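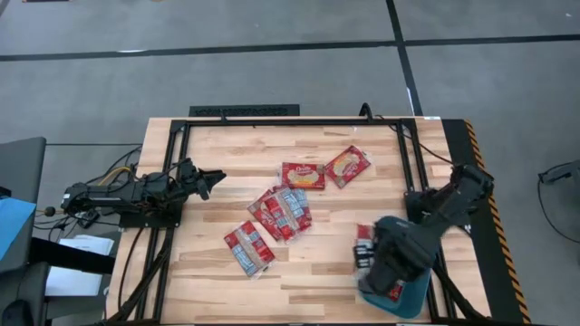 4 min read

I have been meaning to write about the Gendport ringers' summer gathering ever since I got home, and then the washing machine went, and my sister came to stay, and suddenly it was a fortnight later and I'd forgotten half of what I wanted to say. So forgive me if this wanders a bit (it would have wandered anyway, as those of you who've been reading for a while will know).

For anyone new, I ring handbells with a little group in Plelley. I've been on bells 4 and 5 for most of that time, which suits me very well, as they sit nicely in the hand and you don't need the forearms of a blacksmith. This July our director, Gunhild Oddsson, decided we were ready for a massed ringing day, and put our names down before any of us could think of an excuse.

If you've never been to one, it's a strange and lovely thing. You learn the pieces at home with your own group, all winter and spring, and you think you know them. Then you walk into a sports hall with bells laid out from one wall to the other, foam on every table, and the conductor a small figure at the far end on a box, and the first run-through is chaos! The sound from the back reaches you late, so if you ring with what you hear you're already behind. Gunhild had warned us over and over to watch the stick and stop listening. I nodded every time and then did the exact opposite for the whole of the first hour.

The conductor was Wayne Dufour, who I'd not come across before and would happily ring for again tomorrow. He has a very quiet voice and a way of putting his baton down and waiting. He spent ages on the damping in the slow piece, a setting of an old carol from Sodenitz that none of us had liked much in rehearsal. I'd been damping far too early, it seems, and choking off the ends of the phrases. He had us sing it first, all of us, bells down, and I went a bit wobbly, I don't mind saying. We've started singing our parts at home practice since then. Gunhild pretends it was her idea.

Lunch was sandwiches on the grass, and I got talking to two ladies from the Dhillon ringers who have a full five octaves and carry them about in a horsebox. We have three and a very patient estate car. They swear by gardening gloves for the big bells, the thin rubbery sort, and I've since bought a pair and gone straight back to my cotton ones. I expect I didn't give them a fair go.

The concert was at half past four, and the hall was fuller than I'd expected. I came in a whole bar early in the second piece, one single cheerful ding all on its own, and my husband says he knew at once that it was me. The carol was the best of it. I don't think I've ever heard a quiet like the one after the last chord, with all those bells held up against all those shoulders.

We stopped for chips on the way home and nobody said very much, which for our lot is remarkable. My wrists ached until the following evening. Gunhild has already got hold of the music for next year, and there's a run of quavers on the second page that has my name all over it, I'm afraid, so I'd better go and find a pencil and mark it up before practice.

Filed under: Bells & Ringing, Days Out

5 comments | 90 shares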